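Zendside Event Hire
Home / Music for Ceremonies / Pianos and Keyboards / Akier 73 Ceremony Piano Package

Akier 73 Ceremony Piano Package
Hire price: $231 per event day, including GST
Bond: $100, refunded when everything comes back in the bags it left in
Availability: please ask before you print the invitations

A real grand piano is a beautiful thing at a wedding. It also weighs as much as the bridal party, goes out of tune if a cloud passes over it and cannot be carried down to a beach by two groomsmen, whatever they tell you after lunch. The Akier 73 is what we send out instead. It is a digital stage piano with 73 weighted keys, a decent speaker, a bench that doesn't squeak during the vows, and enough cable to reach a power point in a building designed by someone who disliked power points.

We have hired this package out for gardens, wineries, two lighthouses, a surf club, and a shearing shed that had been swept for the occasion. It has played people down the aisle, through the signing of the register and, on one long afternoon, through a wait for a celebrant who had gone to the other chapel. Pianists tend to like it. The ones who don't like it tend not to like anything with a plug.

What you get

Akier 73 stage piano, black, in padded bag
Skomano 100 watt column speaker with stand and cover
Vídalín adjustable bench, black vinyl seat
Sustain pedal (the proper heavy kind, with a rubber base, which stays where your foot left it)
Folding X stand
Music rest, plus two clips for windy days
Power board, extension lead and one spare audio cable
A microphone input for the celebrant, the reader, or the uncle

The microphone itself is extra. So is the uncle.

Why 73 keys?

People ask. A full piano has 88, and the missing ones are at the very bottom and the very top, where wedding music seldom goes. Canon in D is fine. So is anything by a man with an acoustic guitar and a broken heart, which covers most of what gets requested. If your pianist is planning late Romantic repertoire with big left-hand octaves, have a word with them, or have a word with us about the full-size model. It costs more and needs a bigger car.

The weighting is on the heavier side of medium. Organists find it a bit stiff, jazz players find it a bit slow and piano teachers approve of it, often out loud.

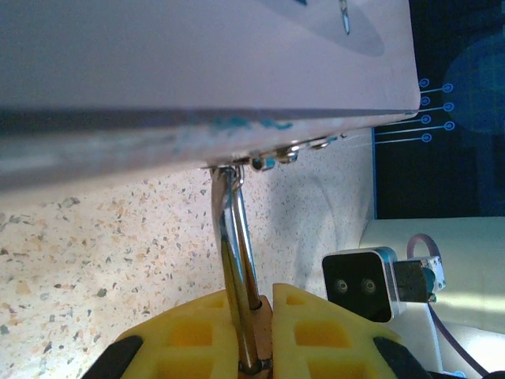 Sound and volume

The Skomano column will cover a seated outdoor ceremony comfortably, and a small indoor reception without anyone having to shout about the fish. It throws sound forward in a wide fan, so put it a little behind the piano and off to the side. Pointing it at the grandparents in the front row is a classic mistake, and grandparents remember.

In a big open paddock with wind coming across it, one column will do for background music and a processional. If you want the back row to weep at the quiet bits, add the second column from the options list. We would sooner hire you the second speaker beforehand than hear about the back row afterwards.

The piano has many voices on board. You will use the first one. There is also an electric piano, which is pleasant at the drinks stage, a church organ that startles people, and a choir sound that we ask you, as a favour, to leave alone.

Power

Everything runs off one ordinary household outlet. Please find that outlet before the day. "There's one in the kitchen" is not a plan when the kitchen is up a hill. For places with no power at all, we hire a battery unit that will run the piano and one column for a ceremony and the hour of canapés after it. It will not run the caterer's urn. It has been asked to.

Surfaces and levelling

The X stand has rubber feet and wants something firm and flat underneath it. Timber decking is good if the boards run across the stand and the gaps are narrow. Grass is all right in dry weather with the ground board (no charge, just ask). Sand needs the ground board and a calm pianist. Gravel is a nuisance to everybody, including the bride's shoes.

Hard floors such as stone, concrete, tile or terrazzo are the easiest to set up on and the hardest to make sound nice. A hall with a hard floor and bare walls will ring on for some time after the pianist has finished. Turn down a touch more than you think you should, use less pedal, and let the guests soak up the rest once they're seated. A rug under the piano helps a little and stops the pedal wandering.
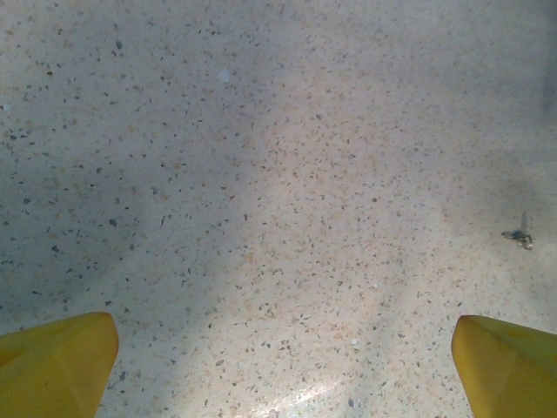 Terrazzo floor, close up.

Delivery and set-up

Pick-up from our shed is free. The piano in its bag fits across the back seat of most sedans, and the speaker breaks down into three pieces that go in the boot. The bench goes wherever there's a gap. Allow two people, one of whom should have read this page.

Delivery within the metro area includes set-up, a sound check and a short lesson for your pianist on which knob does what. We like to be in and out well before guests arrive. If your venue only opens its gates half an hour ahead, tell us when you book and we'll send more hands. Stairs are fine if we know about them. Surprise stairs attract a surcharge.

The bench adjusts from low to quite high by a knob on each side. Turn both knobs. We mention it after October last year, and will say no more.

Weather

Light rain on the bag is no trouble. Any rain on the piano is trouble, and the cover supplied is for the speaker only. If you are having an outdoor ceremony you need a roof, a marquee or a backup room that somebody has unlocked. Direct sun is also a problem: black keys get hot, and pianists have soft hands and strong opinions. A market umbrella does the job and photographs quite well.

Changes and cancellations

We know how this year has gone. For bookings made in or after August 2020, you can move your date as often as you need to without paying a fee, as long as the piano is free on the new one. One couple is on their fourth date and we have become fond of them. Cancel more than 7 days out and you get everything back. Inside that, we keep half, or hold the full amount as credit if you'd like to have another go.

Keys, knobs, bench and microphone are all wiped down between hires. Smaller ceremonies are welcome at the same price, and the piano doesn't mind playing for a handful of people in a backyard.

Options

Second Skomano column with stand
Handheld microphone with straight stand
Battery unit
White skirt to hide the X stand
Clip-on music light for evening receptions
Full-size 88-key model in place of the Akier 73 (ask for price)

Questions we get

Does it come with a pianist?
No. We keep a list of players who know the instrument and turn up on time, and will send it to you on request. You book and pay them directly.

Can our nephew play it?
Yes. We'd ask that drinks stay off the top, his included.

Can I plug my phone in?
There's a small socket on the back for that. Turn off notifications first.

Will it match our colours?
It's black. The skirt is white. If your colours are sage and dusty rose, it will look like a black piano with some sage and dusty rose near it.

How early should we book?
Spring weekends go first and there are only so many pianos in the shed. Send us the date, the venue and a rough guest count through the enquiry form, and we'll come back to you with a yes, a no or a question about stairs.

Also in this section
Vídalín benches, single and duet
Skomano column speakers
Music stands and lights
Lecterns for readers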